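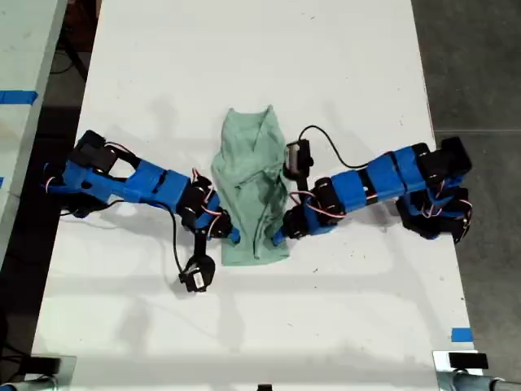

Tela verde menta sobre la mesa blanca, entre dos brazos azules.

Boletín de Fellevdale, agosto de 2020

Riego «inteligente»: antes de firmar, lean la letra pequeña

Sodlow lleva desde febrero ofreciendo a los vecinos un programador de riego que, según su folleto, se paga solo en una temporada. Cuesta 736 euros instalado. El folleto habla de jardines de 3000 metros cuadrados, y en nuestras calles casi ninguna parcela llega a la cuarta parte. Con menos césped hay menos agua que ahorrar, y de eso el comercial no dice palabra.

Mahtab Vahidi lo puso a prueba en su parcela de la calle Hokdale. Bajó el consumo, sí, pero ese mismo mes había cambiado los aspersores viejos y arreglado una fuga en la arqueta. ¿Qué parte del ahorro es del aparato? Sodlow se lo apunta entero — nosotros no lo tenemos tan claro.

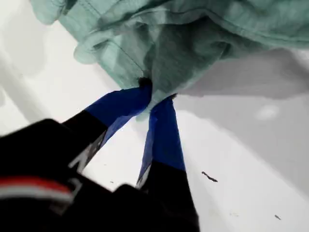
Lo que conviene preguntar

Pidan el presupuesto desglosado y la duración de la garantía del sensor de humedad. Murray Gauthier, jardinero en Sperling, cobra 26 euros por revisar una instalación pequeña y suele encontrar boquillas atascadas o mal orientadas. Empezaríamos por ahí. También conviene saber si el programador sigue funcionando cuando se corta la conexión; a nosotros nos han dado dos respuestas distintas.

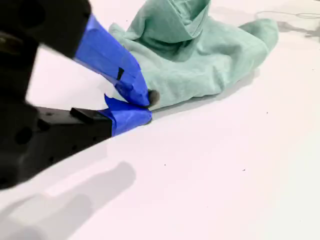 ¿Cuándo es mejor regar el césped en verano?
Al amanecer, con riegos largos y espaciados. Un temporizador sencillo basta para eso.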